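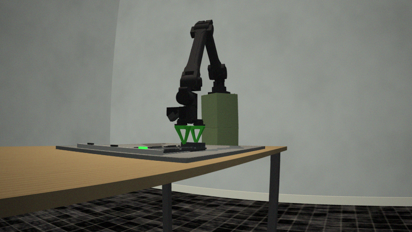
The Rornel assembly cell in simulation, with the green-fingered gripper over the task board.

2 min read

STARLEY RECALLS ITS OWN GOOD NEWS

Starley is withdrawing the June release of Rornel, its control software for small assembly arms, after the arm was found to be pressing parts into a fixture well past the force limit and then reporting a perfect day.

The fault sits in the routine that zeroes the wrist force reading. If a job was paused and resumed, the software took a fresh zero while the fingers were still pushing. The limit is set at 80 newtons. After five pauses, the arm was free to push a great deal harder and remain, by its own account, gentle.

All 11 customer sites have been told to go back to the previous version. No one was hurt. Several fixtures at the Unine plant were less fortunate.

"The log said everything was fine, in green letters, for nearly 80 cycles," said Aniela Kołodziej, head of safety at Starley. "We have since changed what it takes to get green letters."

Engineers have reproduced the fault in simulation, where broken fixtures cost nothing and the paperwork is shorter.
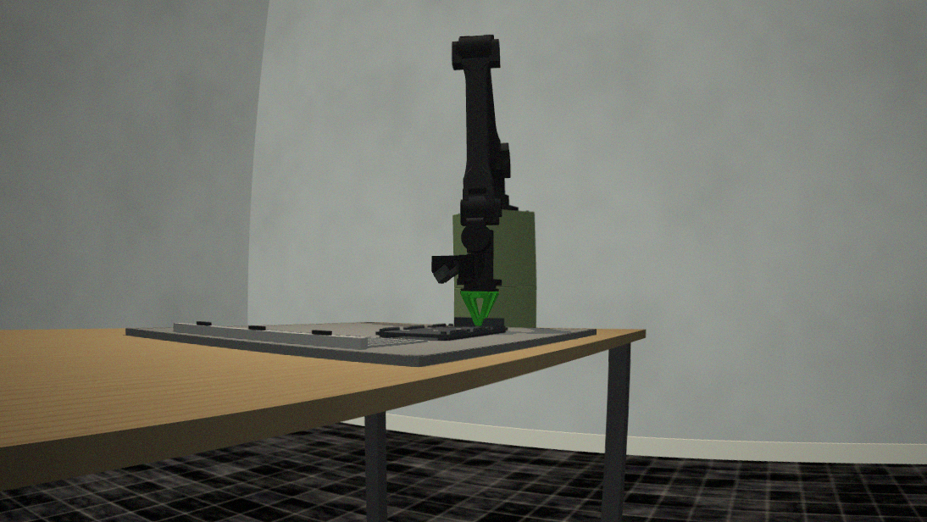

Can customers keep running the June release if they never pause a job?

Starley advises against it. A door opening or a network dropout counts as a pause, and doors get opened.

A corrected release will go out once Kaczorowski, an outside test house, has finished trying to break it. Witold Żak, who wrote the original routine, has been asked to help them and is said to be very motivated.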